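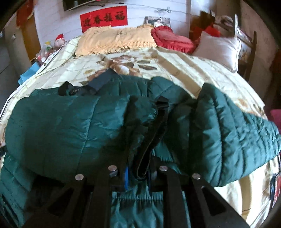 The folders will be asked to teach the job and then to watch it go, one listener wrote after the December version of this talk. I start with the comment and answer it under slide 4.

Slide 1. Scope
Getmont, outerwear returns. Rallow is the project name, Kerr the site. The work covered is laying out, closing and folding padded jackets. Washing and repair are outside it. Staff do the folding with hand-held grippers, two fingers each, in furnished rooms as well as at the bench. A bed is a fair test surface: soft, patterned and usually shared with other things.
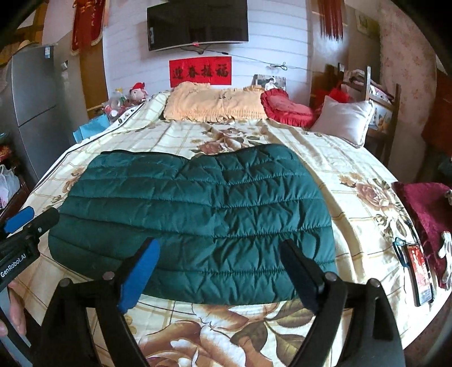 Slide 2. What changes in the task
Bare hands can feel a seam through the padding. With the gripper that has to be done by eye. Quilted fabric springs back, and a strap or tab can end up in the jaws along with the cloth. Folders now work in a fixed order: body flat, sleeves in, hem up.
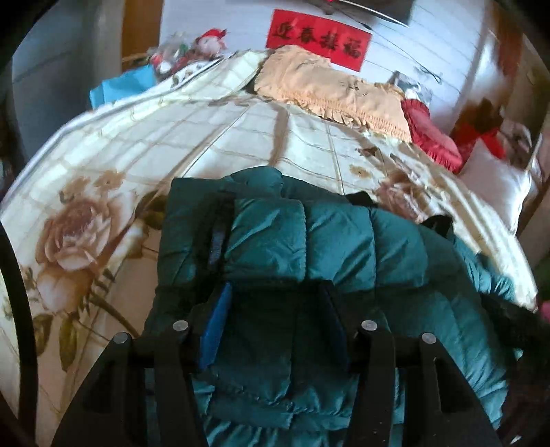

The order was written by the folders themselves over two meetings. Management's draft had the sleeves last and was dropped. Pause here, as people usually want to write the order down.

Slide 3. Hours and pay
The target is 2000 folds. The log stood at 2841 when I closed the file, including 300 marked as failed. Failed folds are kept and paid at the same rate. Under the old piece rate they earned nothing, and staff hid them.

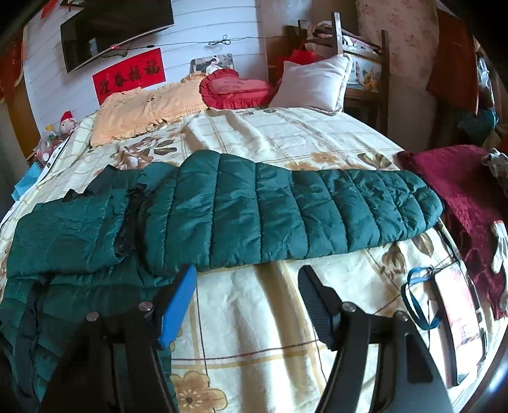 Paying for failures also changed what gets reported. Sore wrists and awkward sleeves now reach the shift lead in the same week. Teneo, who run the rota software, added a rest field at our request.

Slide 4. Reply to the comment
No posts have been cut at Kerr. There is no written promise beyond the present contract, and I should say so plainly. Two folders have moved to checking work. The grade for that post is still open.

Questions. Leave slide 3 on screen.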